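Guides > Kitchen > Countertops > Sealing and Care
Search guides Enter keyword or part no.

Section 4 – Sealing a marble countertop with Otov Stone Sealer
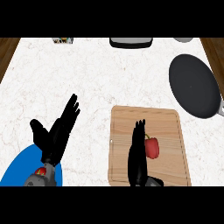 Read the whole section before opening the bottle. Sealer goes on fast and dries fast, no time to look things up halfway. Covers honed and polished marble. For granite see Section 5. For quartz – don't seal it, skip to Section 7.

One 500 ml bottle does a normal kitchen run, one coat. Big island, get a second bottle.

4.1 Do you need to seal?

Water test first. Takes 15 minutes.

1. Pick a spot near the sink, where the old sealer wears out soonest.
2. Drip a spoonful of water on the stone. Leave it.
3. Wait 15 minutes. Wipe off.
4. Look at the spot from the side, light behind it.

Dark patch = stone is drinking water, seal it. No change = stop here, test again in January or whenever you do your yearly jobs.

Note: test in more than one place. Next to the stove and next to the sink can give different answers on the same slab. If either one goes dark, do the whole counter. Patch sealing leaves a visible edge on polished stone.

4.2 What you need

Otov Stone Sealer, 500 ml
Bavholm pH-neutral cleaner, or any neutral stone cleaner
Lint-free cloths, white – colored ones can bleed
Foam pad or a soft wide brush
Nitrile gloves
Painter's tape
Plastic scraper
Timer

4.3 Prepare the counter

1. Take everything off. Appliances too, also whatever lives at the back against the wall.
2. Scrape off dried food with the plastic scraper. No metal blades.
3. Wash with neutral cleaner mixed per the bottle. Rinse twice with plain water.
4. Dry with a clean cloth.
5. Leave for 24 hours. Yes the full 24. Damp stone traps a haze under the sealer and the only fix is stripping it.
6. Tape off wood trim, painted walls, metal sink rims.

CAUTION: No vinegar, lemon, bathroom descaler or cream cleanser on marble, ever. Acid etches the polish. An etch is a dull mark in the surface itself and sealer will not hide it or bring the shine back.

Old stains – treat them now. Oil stain: poultice paste from the Zürcher kit (part 242), spread over the mark, cover with plastic wrap, tape the edges, leave overnight. Scrape off, rinse, dry. Repeat if its still showing. Then restart the 24 hours.

Reddish or brown lines running through the stone are usually natural veining. Don't poultice those. A rust stain tends to have a shape – a ring, the foot of a can.

4.4 Apply the sealer

Open a window. Pilot lights off. Gloves on.

1. Shake bottle for 30 seconds.
2. Try a hidden spot first, under the toaster is fine. Let it dry, check color. Happy, carry on.
3. Work in sections no wider than your arm reach. Start at the back, move forward.
4. Pour a little on the pad, not on the stone. Spread an even wet film.
5. Set timer, 5 minutes. If the stone soaks it up before that, add a bit more.
6. Wipe off ALL the excess with a dry cloth. Turn the cloth often. Buff till it doesn't feel sticky.
7. Next section. Overlap the last one by a hand's width.
8. Wait 2 hours, then second coat if the water test went dark in under five minutes. Otherwise one coat is enough.

CAUTION: Do not let sealer dry on the surface. If it does – wet a cloth with fresh sealer, rub the dried area for a minute, wipe off right away.

CAUTION: Used cloths can heat up on their own. Lay flat outdoors to dry before they go in the trash. Never ball them up.

4.5 Curing

Light use after 6 hours. No water, oil or wine on the counter for 24. No cleaners for three days, dry cloth only. Keep heavy things off untill the second day, rubber feet especially, they can leave marks in fresh sealer.

Repeat the water test after three days. Still dark? One more coat, same steps from 4.4.

4.6 Daily care

Wipe spills when they happen. Coffee, wine, tomato, citrus first.
Trivets under hot pans. Sealer does nothing against heat.
Neutral cleaner only. Lirnach daily spray is OK on sealed marble, the Lirnach degreaser is not.
Cutting boards always.

Troubleshooting white haze, streaks and sticky patches – see 4.7, next page.

Rev. 2023-05-26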